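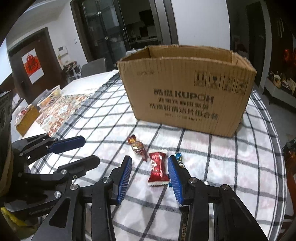
Two hands, one box of candy: a talk about the software between the gripper and the robot

The candy task at Fledano is easy to explain to a visitor. There are wrapped candies and there is a cardboard box on a table, and a person with a gripper in each hand moves the one into the other. What comes after the recording is more difficult to explain. I visited the software group there to ask how such a recording becomes a motion that a robot arm can follow, and I talked for most of an afternoon with the engineer who maintains the processing code. 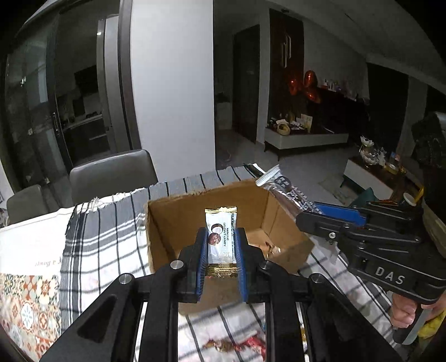
By the editor of the Unitz newsletter
Mon 1 September

The engineer asked me to begin with time, so we began with time. Each gripper has its own camera and its own clock, and the two clocks do not agree. In the first version of the software, the two recordings were aligned by their start only.

"It looked good for the first seconds," the engineer told me. "Then the left hand was a little earlier than the right hand, and at the end of the session it was a lot earlier. When you watch the two videos side by side you do not notice. When you ask two arms to do it together, they touch each other."

Now the alignment is done by a program that the group calls Tse. Before the work starts, the operator brings both grippers in front of the same small screen, which shows a changing code, and repeats this at the end. Tse reads the code in both videos and calculates the difference between the clocks, and also how fast this difference grows. If the end code is missing, the session is put aside. I asked if this was too strict. The engineer thought about it and said that they had tried to be kind with such sessions in the past and it cost them a month.

The second step is to find where each gripper was in the room. The cameras look at the room and the software searches for points which it can recognize again from another angle. I had supposed that a table with many things on it would be a difficulty. For this step it is a help, the engineer said, and the difficulty is in other places.

"Look at the tablecloth. Gray and black stripes that cross each other. For a person it is a nice cloth. For the tracking, one crossing looks like the next crossing, and it can jump by one square and be very sure of itself. A printed bag with a pattern has the same risk, but it is smaller. The text on a box is very good. The box has Chinese characters on the front and every one is different from its neighbor."

Glass doors are on the list of difficult things too, and so are shiny wrappers. A gold foil candy shows a bright spot that moves when the camera moves, so the software takes it for a point that travels over the table. Balloons are a small problem of their own. They have strong edges and a strong color, and the tracker likes them, but a balloon turns when somebody walks past. The group solved most of this by a simple rule. The map may keep at most 3000 points, and a point has to earn its place by staying still in many views. When the map is full, the points with the worst history are removed first.

"We had a much more clever method before," said the engineer. "I wrote it, so I can say this. It was slower and only I understood it."

There is one more trick which I found interesting. Each camera often sees the other gripper, and the software uses this. It looks for the blue finger pads and the round silver bolt heads of the other tool, and estimates from them where the other hand is. This estimate is rough, but it does not depend on the map of the room. When the two answers are far from each other, the program marks that part of the recording with a yellow line and a person has to look at it. The bolt heads work better than the pads. The pads are partly hidden whenever they hold something.

I asked then about the fingers themselves. How does the software know that a candy is held?

"It does not know. It knows the opening of the fingers, and it knows that the opening stopped getting smaller. From this we guess." The engineer took a candy from the desk and pressed it by its middle and then by its end. A twisted end gives way under the pads and the fingers continue to close slowly, so the guess comes too late. A long snack bar is the opposite case. It is held at one end and the other end points somewhere, and the plan for the arm must remember that there is now a long thing in front of the fingers, which should not push against the rim of the box.

This last part belongs to Harnero, the planner. Harnero receives the two paths from the recording and checks if a pair of real arms could follow them. A human shoulder can do many things which an arm on a stand cannot. Of the 189 recordings of the candy task that were processed until the day of my visit, 119 passed through Harnero without a change. I had the impression that this was a low number, and I said so.

"It is low if you think that the rest is lost," the engineer answered. "Many of the rest have one bad second. Somebody turned the wrist very far, or reached across the other hand. Harnero cuts the recording before the bad part and after it, and we keep the pieces if there is a full grasp inside." Earlier the planner tried to repair the bad second by bending the path. The group switched this off. The repaired motions were possible for the arm, but they did not look like anything a person had done, and the model learned from them to make strange little detours above the table.

We looked at the review tool together. It is a plain page with two videos, two curves for the finger openings and the yellow lines. The engineer is not proud of how it looks. A reviewer can accept a session, refuse it, or write a comment, and the comments are what is read on Monday mornings before any code is changed. One comment from that week said only "left hand waits, why?" and it led to a mistake in Tse that made every pause a little longer than it was in the video.

For November the group plans to let Harnero give its answer during the recording, with a sound when a hand goes where an arm could not go. The calculation is fast enough on the desk computer. On the small one that the operator carries it is still too slow, and the sound comes when the candy is already in the box.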